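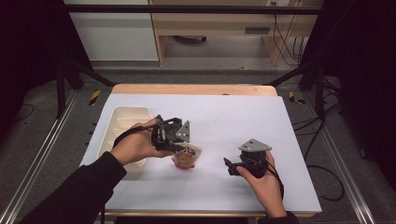 The cream tray on the white board, with a small clear pouch next to it.

Ellard Divided Tray review
By Ha-rang Yeom
July 18, 2025

I bought the Ellard tray to sort snack pouches and sauce packets, which used to live in a heap at the back of a drawer. It is a plain plastic rectangle with raised walls and dividers inside. The color is sold as cream, and it looks cream.

Small pouches are what it does best. Little clear ones stand up against the dividers and stay put when you carry the tray to the table. The walls are high enough to hold them and low enough that you can still get hold of the top edge of a packet.

Cleaning is easy. Soy sauce came off with warm water, but crumbs collect in the corners and I use an old toothbrush – a cloth won't reach.

Bigger packages are another matter. Drink and dessert pouches with a screw cap take up more room than you expect, and the spout makes them top-heavy. They lean over the divider and push out whatever is next door.

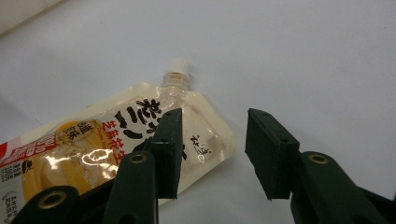 Sesame peanut pouch with the spout and white cap.

I lay those flat in the cupboard now and keep the tray for packets. The dividers don't come out, so you can't make one long space for them. The Hwang tray I had before did let you do that, but its dividers popped loose every time I washed it.

I paid 20 dollars, a little high for one piece of plastic. I'd still buy it again for small stuff. 4 out of 5.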